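Kitchen Automation at Skastadell: Frequently Asked Questions

Which tasks move to the robot?
Reheating, timed holds and end-of-shift rinsing at the Skutance cell. Plating, allergen checks and tasting stay with staff.

Will positions be cut?
No. The 14 prep positions remain. Two are regraded to cell operator after 30 hours of training.

Who is trained first?
The early shift. Sessions run on Tuesday at the Lapointe kitchen.

What does an operator do?
Loads trays, confirms the program, clears faults. An operator does not edit motion programs — those requests go to Ilse Van Leeuwen.

How are new motions tested?
In simulation, before they are released to the floor. The current set covers 177 motions, including appliance controls and the sink area. A motion that fails is returned to engineering with its log.

Can I stop the robot?
Yes. Anyone on shift may press the stop button. A stop is not recorded against the person who pressed it.

Are staff monitored?
The cell logs its own cycles and faults. It does not log names or break times.

Where do I report a fault?
Extension 2464. Give the program name and the last step shown on the panel.

Related
Cell operator grade: pay and hours
Visach safety rules for shared work areas
Shift changes from April

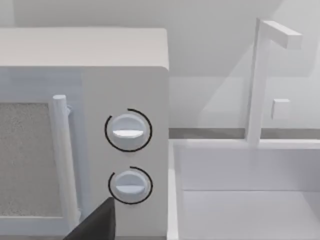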